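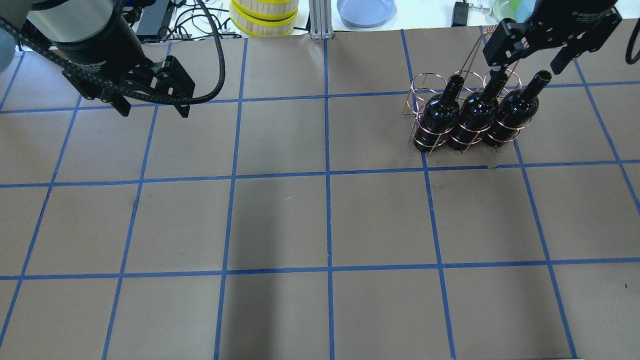 **How do driver changes count toward minimum drive time in a club endurance race?**

*posted by Ilgın Karaca*

Hi everybody, I hope this is the right section, and please move it if it isn't! My brother-in-law and I are entering our first real endurance race at Closercombe in January with two friends from our track day group. Until now we've only done sprints and one very rainy hour-long race where I never got out of the car at all, so all of this is new to us and I've been reading the supplementary regulations at the kitchen table every evening like it's a novel.

It's a six-hour race. We have four drivers, and the regulations say each one must complete "a minimum of 45 minutes cumulative drive time," with no single stint longer than 93 minutes. Fine so far. But then it says drive time is "taken from pit exit to pit entry," and a page later it says the stint clock "continues under all neutralizations." So if the race gets red flagged and we're all sitting in pit lane for half an hour, does the person in the car use up their stint? And does that time count toward their 45?

The reason I'm fretting is that our slowest driver (me, I don't mind saying it) is supposed to go second and do just the minimum, and I'd hate to get the whole team thrown down the order by getting out a minute early. I wrote to the organizers a while back and got a very nice automatic reply.

We're in the Tosto class, if that matters, and our car number will be 2,842, or at least that's what the entry system gave us. I can't imagine that fits on a door!

---

**paddockmoth**

Welcome, and what a lovely thing to be nervous about. I've done Closercombe a few times with different teams and I'll tell you how it has been handled when I was there, though you should always go by the bulletin they hand out at the drivers' briefing, which can override the printed book.

Start with the safety car, which is the easy part. Under a safety car or a full course yellow you're on track, so everything counts, both toward your 45 minutes and toward the 93. You may be going at the speed of a milk truck but you're driving as far as the timing system knows.

A red flag is different. When they stop the cars in pit lane, the transponder has crossed the pit entry line, so your drive time stops there and starts again when you cross pit exit. The *stint* clock is a separate thing in their rulebook and that one does keep going. So yes, you can sit there in your helmet for half an hour, gain nothing toward your minimum, and still be eating into your maximum. It caught out the Stenen car one year and they took a 2 lap penalty for it, after a really beautiful run, too.

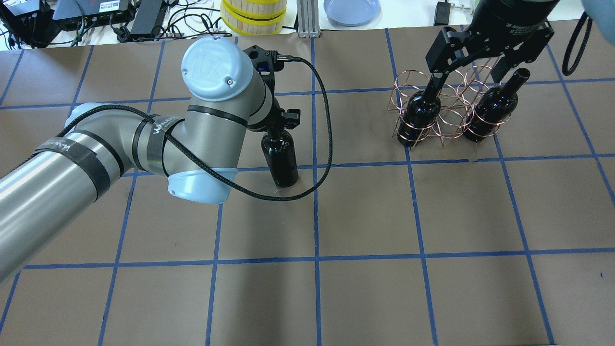 What we do is plan every minimum driver for at least an hour. The extra quarter of an hour costs you a few seconds a lap, and over a six-hour race you'll lose more than that the first time somebody can't find the belt buckle. Practice your driver changes at home, in the driveway, in full gear and gloves. Have the driver who's getting out loosen the belts all the way before stepping clear, and have somebody on the outside hold the door and do the radio plug. My wife ran ours with a kitchen timer and we got it under the fuel stop time after one afternoon, with plenty of lemonade.

Keep a written log on the pit wall as well, with pit exit and pit entry for each stint. Read them off the official clock, not your phone. If there's ever a dispute you'll want to walk up to race control with that sheet in your hand and be polite about it.

And the number is your entry reference. You'll get a proper race number when you check in.

---

**Türkmen_Rear_Diffuser**

just put the slow guy in last, thats what everyone does

---

**paddockmoth**

I'd be careful with that one! If there's a long red flag in the last hour, your final driver may have no way of reaching 45 minutes before the checkered flag, and there's no allowance for it in the book. Second is a good spot for Ilgın. I'd leave it exactly as it is and have your quickest two share the end.

---

**Ilgın Karaca**

Thank you both, this is so helpful. An hour for me, then, and I've already told my brother-in-law he's on belts. He wants to know if the door holder is allowed to be wearing shorts, so I'm off to read the pit lane clothing section again.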